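Keeping people at a building dedication after the service
Posted by Tyyne Pitkänen

Our church finishes its new hall in June and I'm on the hook for the grand opening. We expect over 205 people, and last time half of them left before the cake! How do you get folks to stay and see the rooms? Budget is 2,000 dollars, food included.

Mirko Pellegrini
Food trucks.

Dilek Eren
We did ours at Nuneck two years ago and kept the speeches to 21 minutes total (bless our pastor). Then we opened every door at once and put coffee in the farthest room, so people had to wander through to get it.
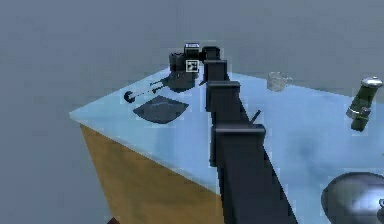
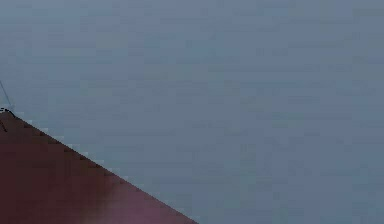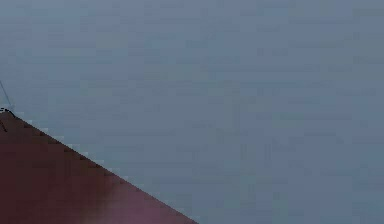
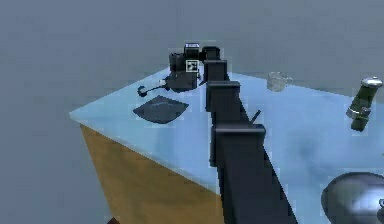 Book your tables early, whatever you do, we were 5 short and ended up borrowing from the school. Spread them out too, one dessert per room. I'd pick a pale blue top like the one in the last picture over plain white cloths, it looks cheerful and you skip the ironing. And let the kids give the tours, they love it!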